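Where Things End Up: Tidying and Open Shelving in a Small Bedroom

Project report by Wubit Sisay and Ileana Dumitrescu
Submitted 17/11/2021

Our question was simple and slightly embarrassing: why does a small bedroom go back to being a mess so fast? We both live in one, so background research had been going on for years.

We asked 27 students in the Trorkthorpe residence to keep a tidying diary for eight days. They wrote down each object they put away, where it went, and how annoyed they were on a scale we made up. After we threw out the entries that just said "stuff," we had 356 left to work with.

Open shelves did better than we expected. Objects with a shelf of their own went back to it most of the time. Objects without one went to the chair. Every room in the study had a chair like this, and we gave it its own column in the spreadsheet - it filled up quickly.

Drawers were a mixed case. People liked them because the mess disappeared, then complained that their things had disappeared too. One diary records 40 minutes spent looking for a phone charger in a drawer labeled "chargers."

Method of collection

Tidying a shelf one item at a time is slow, and our diary keepers hated it. The ones who carried a container from shelf to shelf wrote shorter entries and ruder ones about everybody else. It doesn't need to be a big container. 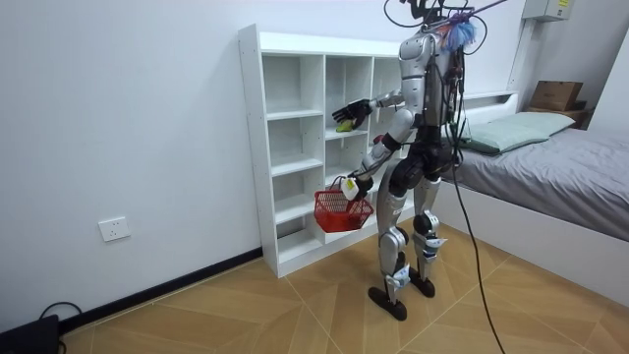

Small baskets suit cube shelving because one hand stays free for the shelf. A little red plastic one with a handle can hang down by the lower cubes while the other hand goes for something small in the middle of the unit, such as that yellow-green object. Ileana wanted to test larger baskets too, but a large basket tends to become a second chair.

Limitations

Diary keepers knew we would read their entries, and at least one room was cleaned in our honor. We would repeat the study in April, when winter coats complicate everything.

Related projects
Plollura: Labels That Stay On
The Husar Hallway Shoe Survey
Storkach Storage Boxes, Stacked and Unstacked
Under the Bed: A Pilot Study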